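Skadutura sammelt schwarze Kleidung für die Bühne

Rurton, 20. Februar 2025, von der Redaktion

Der Theaterverein Skadutura in Rurton bittet um schwarze Kleidung für die Helfer hinter der Bühne. Im Mai spielt der Verein das Stück «Krūmiņa», und für die Umbauten im Dunkeln braucht es Personen, die man vom Saal aus nicht sieht. Gesucht werden Hosen, Pullover und Jacken ohne Aufdruck. Wer zu Hause im Schrank nachschaut und alles auf dem Bett auslegt, findet oft mehr, als er gedacht hat.

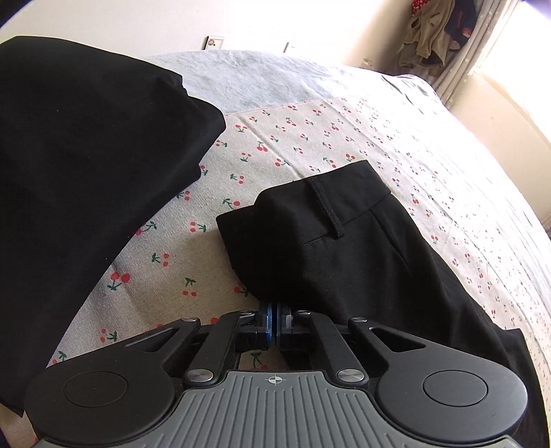 Bei der letzten Sammlung sind 254 Kleidungsstücke gekommen. Davon waren leider 56 nicht brauchbar, weil die Farbe nach vielen Wäschen eher grau war. Der Verein empfiehlt deshalb, die Sachen bei Tageslicht auf ein helles Leintuch zu legen. So erkennt man den Unterschied sehr schnell, und auch Haare und Fusseln werden sichtbar.

Die Kleider sollen gewaschen und gefaltet sein. Taschen bitte vorher leeren. 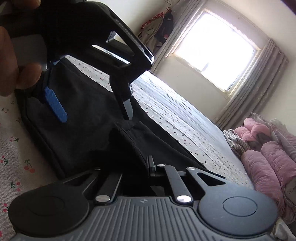
Angenommen werden auch schwarze Stofftaschen und weiche Hüllen, in denen man Kabel und kleines Werkzeug tragen kann. Elektrische Geräte nimmt der Verein dagegen nicht an. Abgeben kann man alles im Lokal der Firma Pollon, am Donnerstagabend bis 19 Uhr. Der Eingang ist auf der Seite vom Hof.

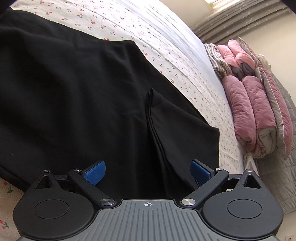 Einzelne Stoffstücke sind ebenfalls willkommen, sie werden für die Abdeckung der Seitenbühne zusammengenäht. Was am Ende übrig bleibt, geht an die Kleiderstube im gleichen Haus. Eine Rückgabe ist möglich, wenn der Name auf einem Zettel am Kleidungsstück befestigt ist.

Newsletter: Möchten Sie die Nachrichten aus Rurton jede Woche per E-Mail erhalten? Jetzt anmelden

Kontakt | Impressum | © Rurton Nachrichten | Nach oben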